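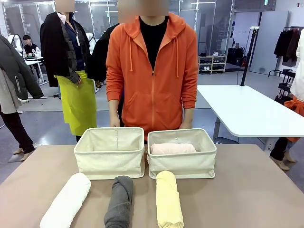
Tisch mit den beiden Stoffkörben, Rosa liegt rechts drin.

Werkstattbuch Mota, Juni, Mittwoch
Krapp auf Baumwolle, zweite Runde

Endlich rot! Also richtig rot, kein Lachs und kein Ziegelbraun wie beim ersten Durchgang. Ich war heute Vormittag ganz kurz davor, das Ganze auf Wolle umzustellen, und bin jetzt sehr froh, dass ich es gelassen habe.

Ansatz: 1000 g Baumwollköper, in sechs Stücke gerissen, gestern ausgekocht mit Waschsoda und einem Spritzer Diltent. Die Brühe war gelbbraun wie alter Tee, obwohl der Stoff als "färbefertig" verkauft wurde. Zweimal klar gespült, nass in die Gerbstoffbeize (Galläpfel), über Nacht drin gelassen. Danach Alaunbeize mit Soda, langsam eingerührt, das schäumt ganz schön hoch. Nächstes Mal den großen Eimer nehmen.

Krapp diesmal von Vilteo, gemahlen, viel feiner als der alte Rest aus der Blechdose. Ich habe das Pulver erst in einem Strumpf eingeweicht und das erste Wasser weggeschüttet, da gehen die Gelb- und Brauntöne mit raus. Das weggeschüttete Wasser war übrigens selbst ein wunderbares Orange, das muss ich beim nächsten Mal auffangen und auf einem Probestreifen testen!

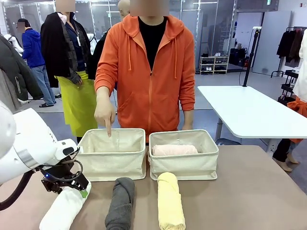

Zum Orange gleich weiter, bevor ich es vergesse. Aus dem ersten Einweichwasser bekommt man vermutlich nur ein mattes Apricot, auf Baumwolle sowieso. Wenn es so knallen soll wie der Kapuzenpulli am Tisch, braucht es wohl eine Überfärbung: erst Wau, dann kurz ins Krappbad. Im Penora-Heft stehen noch meine Notizen zur Wau-Dosierung vom Vorjahr, die waren gut, nur das Gelb war damals leicht grünstichig (vermutlich Eisen aus dem alten Topf). Edelstahltopf ist inzwischen da, also einen Streifen Köper dafür zurücklegen.

Temperatur im Krappbad: sehr langsam hoch, eine gute Stunde lang, und dann bei rund 70 Grad gehalten. Beim ersten Durchgang ist mir das Bad durchgegangen, fast bis zum Sieden, und prompt wurde alles bräunlich. Thermometer jetzt mit einer Wäscheklammer am Topfrand, so hängt es im Bad und liegt nicht auf dem heißen Boden. Alle paar Minuten umheben, nicht rühren, sonst verdrehen sich die Stücke und es gibt helle Knickstreifen. Stück vier hat trotzdem einen, quer über die Ecke, sieht aber fast gewollt aus.

Unser Wasser ist hart, das hilft dem Krapp. Trotzdem habe ich ins Bad noch einen Löffel Kreide gegeben, und der Unterschied zum Probestreifen ohne Kreide ist verblüffend: mit Kreide ein sattes, leicht bläuliches Rot, ohne eher Terrakotta. Beide Streifen kleben hinten im Heft, bitte nicht rausnehmen, die brauche ich noch für die Lichtprobe am Südfenster.

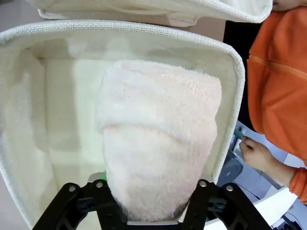 Nach dem Färben im Bad abkühlen lassen, dann ausgedrückt und ohne Spülen aufgehängt. Gespült wird erst morgen. Beim ersten Mal habe ich sofort gespült und es lief endlos rosa heraus, mal sehen, ob die Wartezeit etwas bringt. Seifen zum Schluss mit Diltent, sparsam, und sehr heiß nur bei einem Stück als Vergleich.

Der Sud ist noch lange nicht leer! Morgen kommt ein Nachzug dran, vermutlich Altrosa, und wenn dann noch Farbe drin ist, eine Handvoll Leinengarn. Den Strumpf mit dem Krapp solange im Topf lassen, Deckel drauf, bitte nicht wegkippen.

Noch offen:
Galläpfel nachbestellen, das Glas ist fast leer
Probestreifen mit Weinstein gegen den ohne
Eisenmodifikation auf Stück sechs, nur die halbe Länge eintauchen
Etiketten wasserfest beschriften, die von gestern sind verlaufen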